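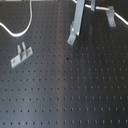 Perforated mounting board with brackets and white cabling, Brenska assembly hall.

To: Brenska staff list
Subject: Re: Automated assembly and working arrangements

Colleagues,

The points raised in the message quoted below have been considered by Orkum site management. The reply is as follows.

Troteck will supply the automated cells for the fastening line from January. No post will be withdrawn. The 17 members of staff now on manual fastening will move to setting-up, inspection and fault clearance, at their present grade. Training will take five working days and will be paid at the normal rate.

Brackets and cables on the boards may be moved only by staff who have completed this training.

Shift start remains 6.30 am. The new rota will be sent to this list.

Site Management, Orkum

> The notice says the cells will handle over 384 units a shift.
> Will inspection be expected to keep the same pace, and who
> answers for a stoppage at night? The Howlader line was never
> given a clear answer on either point.

Inspection targets will be agreed with staff representatives before the cells enter service. Night stoppages will be the responsibility of the shift lead.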